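Subject: Re: [breadlist] Crust goes soft after one hour
Date: 13 Oct 2020

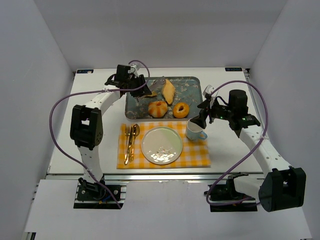 *Bread, a bun and a bagel on the patterned tray*

Hello all,

I have read the question about soft crust with interest, as I had the same trouble the whole of August. The earlier message said:

> I bake at 200 degrees C, fan on, for 49 minutes. When the loaf comes out the crust is hard and it sings nicely. One hour later it is soft like a sandwich loaf. I use the Stiveck flour, the strong one. Should I change the flour? Or is my oven too old? I let the bread cool on the board next to the stove.

I would not change the flour yet. I have used Stiveck and also the flour from the mill at Vurenen, and with both of them I got soft crust and good crust, depending on what I did after baking.

First, the board. The bottom of the loaf gives off a lot of steam and on a board it has no way out. Please try a wire rack, and put it away from the stove, where the air is drier.

Second, the last part of the baking. I now open the oven door a little for the last 12 minutes – a wooden spoon in the gap is enough. In my oven this made more difference than any flour. If yours has a vent, open that also. The total time can stay as you have it, but look at the color and not only at the clock.

Small things like buns lose their crust faster than a big loaf, in my experience. For those I do not fight. I put them back in the hot oven for 2 minutes before we eat.

One question from my side. Does somebody know if the shop in Skolutbridge still sells the Afridi baking stones? Mine has a crack from one side to the other. It still works, but I am afraid to lift it. I wrote to the shop two times and got no answer, so maybe they have closed or the address is old.

I can also send my rye recipe to the list if there is interest. It is in grams only, I am sorry for the people who use cups.

With kind regards from Vurenen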